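Card Sorting Bench, Progress Report for March
By Loredana Lombardi for Verna Blackwood, Gurnden office
2 min read

Hi Verna! Your money has gone into trays and racks this month, and I'm so pleased with how the bench at Ustitholm is coming along. We settled on the shallow black trays for cards lying flat, with the long slotted rack on the right — the Sorensen one was too short for our table.
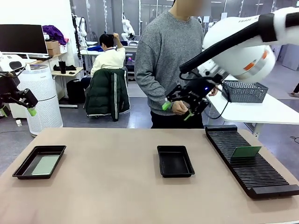
Do we need more racks before the next stage? One spare would cover us, and I've put 30 dollars aside for it.

We've also written labels for 16 of the cards (the rest are waiting on the Tremari list, which I'm chasing). I tried a deeper tray as well, and I like the raised rim so much that I'd love to order 3 more. Layout is still a bit of an argument, but a friendly one — I want the trays and rack side by side so there's less reaching. 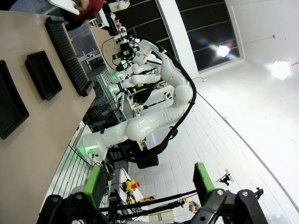 Both trays and the slotted rack on the beige tabletop.

Next up is the label printing, and I'll send receipts on Sunday.

Recent items
Ustitholm bench: tray order
Card labels, first batch
Notes from the Gurnden visit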